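Home | Kitchen | Storage | Bags | Baskets | Contact

Ostari zip-top produce bag, clear, pack of 30

The makers say greens keep for 13 days in these. I doubt it. Ours managed eight in January, and the outer leaves were sorry by then. Still, the zipper closes properly, and you can see what you've got without opening anything – more than I can say for the Jadoon bags we used to stock.

"Fits a whole head" depends on the head. A modest lettuce goes in with a little room beside it. A big cabbage won't.
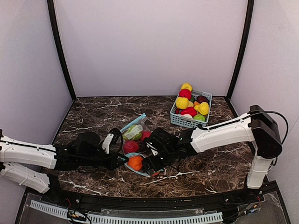

Peppers and oranges I'd leave out in a dish, whatever the box says. Washing and reusing is fine a few times – the claim of 100 uses I can't support. Also sold in packs of 82, an odd number we didn't choose.

Checked by Amrit MacLeod, 26 Mar 2019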